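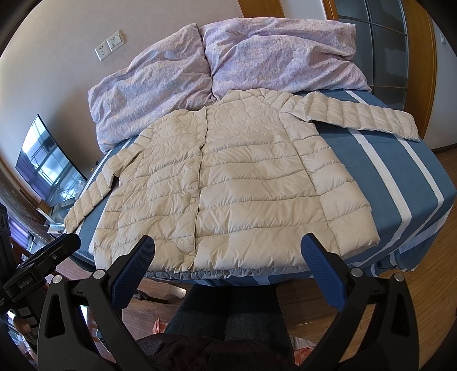
What should a small group buy first if the goal is a robot that handles clothing: the arm or the hand-held grippers?

Hand-held grippers first, with spare pads, and the arm only after the gripper geometry has stopped changing. Thread on how we planned the purchase for Urus, our garment handling project. Prices left out on purpose. They vary by country and by how patient your purchasing office is.

Background for anyone new. Urus covers flattening, folding and hanging of soft garments in ordinary rooms. Shirts, knits, quilted jackets. No conveyor, no fixed table height, no controlled lighting.

Our first draft budget had the arm on line one and took most of the money. Everything else was "accessories." We rewrote it in July after listing what actually gets used up in a month of work. The arm wasn't on that list. Pads, pins, memory cards, batteries and garments were.

Current plan has three hand-held units. Two go out to homes and one stays on the bench as a spare and reference. The bench unit is never lent. When a unit comes back from the field we check its opening width and pad alignment against the bench unit, and the spread goes in the log.

Printed frames are cheap per part and expensive per hour. If you own a printer, put the labor for cleanup and assembly in the budget at a real rate. We priced it at zero the first time and the line was wrong before the first frame was done.

Pivot hardware: buy pins from one supplier, one batch if they'll let you. Mixed batches gave us slightly different play in the linkage, and a quilted jacket will not show you the problem. A thin T-shirt will.

Pads get their own line. Soft rubber grips nylon shell fabric well and picks up lint from fleece quickly. Plan for replacement by hours of use. Looking at a pad and deciding it seems fine is how you end up with a week of recordings at a grip quality you can't name.

Two pad quotes came in, from Soylu and from Masis. Soylu sells a softer compound in small lots. Masis has a harder one with a better price at volume and a longer lead time. We took Soylu for the field units and asked Masis for a sample set to run on the bench. Decision on volume waits for the sample results.

On wide lenses. A wide field of view gets the gripper, the garment and most of the room into one shot, and the cost is heavy distortion and dark corners. Budget calibration time per lens, per unit, and again after any drop. A calibration board is cheap. The afternoon is what you're paying for.

Garments are consumables too. Ours come from secondhand stores and from staff closets. Write down fill type and shell type at purchase, while the care tag is still readable. Quilted pieces are the most useful per dollar in our set: the stitched channels give you something to pinch, the fill changes shape under load, and sleeves go wherever they like. 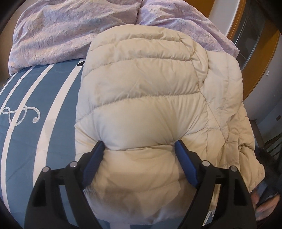
Pinch force is where the spec sheets let us down. Vendors quote maximum grip force on a rigid block. What we need is how repeatable the force is at the low end, on something that compresses. If your work is soft goods, ask for that number before you ask for a discount. Most vendors won't have it. The ones who offer to measure it go up our list.

For hand-held units the operator's hand sets the force, so the equivalent question is how much of it gets lost in the linkage. We squeeze a small load cell at a few opening widths and plot the result. Crude, and good enough to catch a loose joint before the unit ships out.

Finger opening: measure your thickest fold first, then shop. A single baffle on a puffer is easy for almost anything on the market. A puffer folded over on itself with a sleeve trapped inside is a different item, and the parallel grippers in our original price range couldn't open wide enough for it.

Software line. We use Clukia for session logging and file sync. Paid seats are per device, so the bench unit costs the same as a field unit even though it records far less. Check how your vendor counts devices. A phone used only to start and stop a session may be billed as one.

Storage. Take your estimate of video per session and double it, then add the backup copy. The drive line was the most underfunded part of our first draft and the easiest to fix. Drives arrive fast. Arms do not.

Travel cases belong in the equipment budget, with foam cut for the fingers closed. A unit packed with the fingers open puts its weight on the tips. We lost a set of pads that way and had nobody to blame except the person who bought the case, who is writing this thread.

Homes need more planning than labs. Before a session we ask about bed height, outlets near the work area, floor space for a stand, and reflective surfaces such as TVs and glass doors. Nobody is asked to tidy. A room with bedding pushed up at the head of the bed and clothes on the floor is the room the arm will have to work in eventually.

Now the arm. It's still in the plan, in the second phase, with a gate in front of it. The gate is written as a requirement on the gripper: no change to finger length, pad size or pin spacing between one full set of recordings and the next. If the geometry moved, the gate stays shut and the money stays where it is.

Reason for the gate: the arm's end effector has to match the hand-held fingers closely. Buy the arm early and you'll pay for adapter plates every time the fingers change. We costed two redesigns under the old plan, and the machining alone would have covered a year of pads.

Lease or buy? We asked. Leasing looked sensible for a short trial and poor past that, mainly on insurance terms. Our leasing quote also excluded use outside the registered address, which rules out homes. Read that clause before you compare monthly numbers.

Reserve. We hold about two months of consumables in cash and spend it on nothing else. It has been used for pads, for a cracked lens mount and for replacement batteries. Finance wanted it folded into the general contingency. We kept it separate so that a late arm delivery can't eat it.

Maintenance contract on the arm: get the response time in writing, along with who pays shipping. Ask what happens if the fault is in a third-party gripper. Our answer from one vendor was a long email that did not contain the word "covered."

Order we'd follow if starting over: pins and pads, printer time, lenses and mounts, drives, cases, session software, then garments as you find them. Arm after the gate. Mobile base not before the arm has folded something unassisted.

Someone asked whether the hand-held phase is just a way to put off the expensive decision. Partly. It also produces the measurements the expensive decision needs, such as opening width, reach across a bed and how often a grasp has to be redone. Our reach requirement came out longer than the arm we had picked for the first draft.

Budget sheet, as revised November 14, 2020, has the line items with our prices removed. I'll share the blank version once the Masis samples are tested and the pad line is settled. Replies are open for corrections on lead times, especially for pins.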